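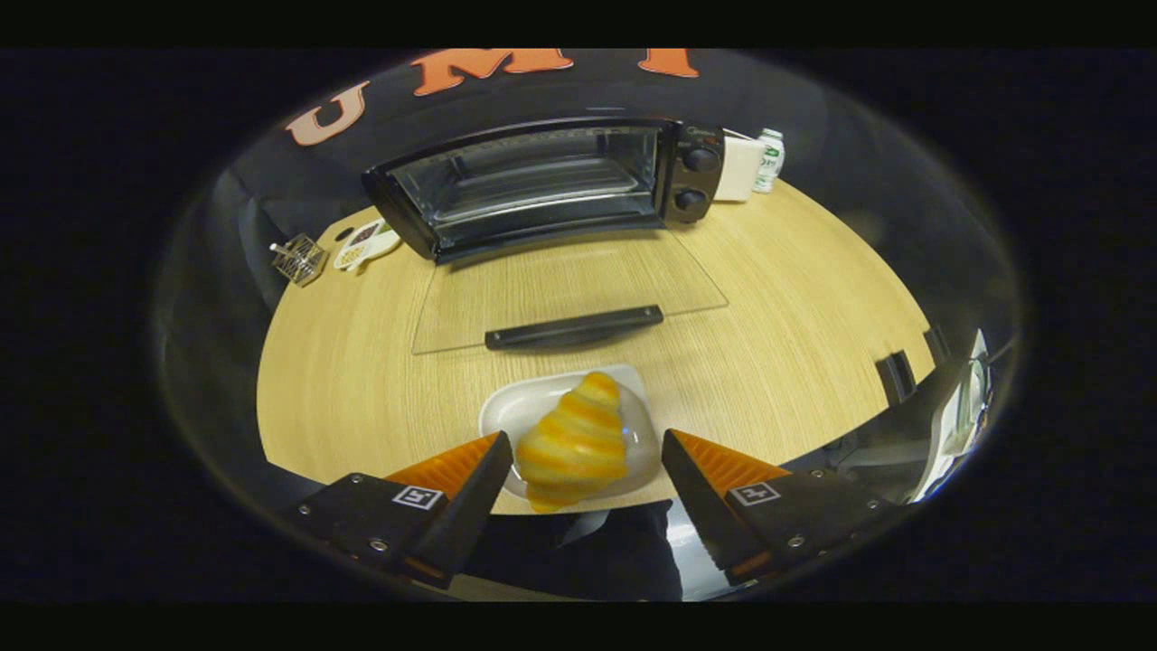 # The little visa that could

Ask anyone in Wudalance what saved the town and you'll get a different answer depending on which counter you're leaning on. The new clinic, some will tell you, or the abattoir's second shift, or the year the rain came back. My own answer is duller and I'm very fond of it: a regional sponsorship agreement, signed with barely a photographer in the room, that lets a shire put its hand up for the migrants it needs and asks those migrants to stay put for two years.

I came to this subject as a sceptic. Immigration debates in this country are nearly always held in the capitals, by people who talk about numbers at the border and hardly ever about the footy club in Griffiths that couldn't field a reserves side. Then I spent 10 days driving between the three shires in the scheme — Wudalance, Griffiths and Raron — and came home wanting to ring every politician I've ever voted for.

Start with the school in Raron, which was down to a single composite class and now has enough kids to argue over who gets the good end of the oval. The bakery opens six mornings a week. The nursing home has staff on overnight who don't have to drive in from the coast, and there's a Sunday cricket match with such passionate sledging in so many languages that I gave up on the score and just enjoyed the noise!

Under the old rules, a worker's right to stay hung on one employer. Fall out with the boss and you had 8 weeks to find another sponsor or pack. The shire agreement hangs it on the district instead, so a welder who's unhappy at one workshop can walk across the road to the next. Wages at the bottom end have crept up as a result, and the locals on the same floor have noticed.

It has its troubles, of course. Rents in Wudalance are ridiculous for a place with one set of traffic lights, and partners with perfectly good qualifications are waiting far too long to have them recognised. The Ostberg review, which went through the files of 2117 arrivals, found that delays over skills paperwork were the most common complaint by a long way. It also found that most families were still in their shire after the two years were up, when they were free to go anywhere they liked.

That finding deserves far more attention than it has had. Both major parties have spent this term competing to sound tough, and a scheme where people turn up, work, coach the under-12s and stay on doesn't suit either of their scripts. The agreement lapses unless Parliament renews it, and so far the bill hasn't made it onto the notice paper. Another four shires have already written asking to join.

I hope they get the chance. On my last evening in Griffiths the hall was booked for a citizenship ceremony and then, straight after, for the netball presentation night — and hardly anyone went home in between.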